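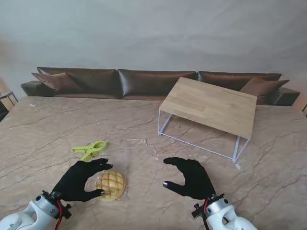
Change the gloves before you touch the calibration, Raymonde Lévesque told me on my first morning at Skodholm, and don't argue with the thumb. I argued with the thumb. It took me 2 hours to learn that a black glove that has crept down a few millimeters will throw off every grasp, melon pan included!

So now I go in order. Glove snug, silver caps seated on the fingertips, wrist bracket tight, then a look at the red cable on each arm – it needs slack at the wrist or the arm tugs against itself. We log a glove change every 50 hours. The bun comes last (I buy them by the bag, and yes, I eat the spares).

Comments

Ákos Bognár: We check cable slack with the arm fully out. Try it.

Lilla Balogh: Which caps do you use? Mine keep popping off.

Recent
Inside the Farkas paint line
Pivton's 42 grippers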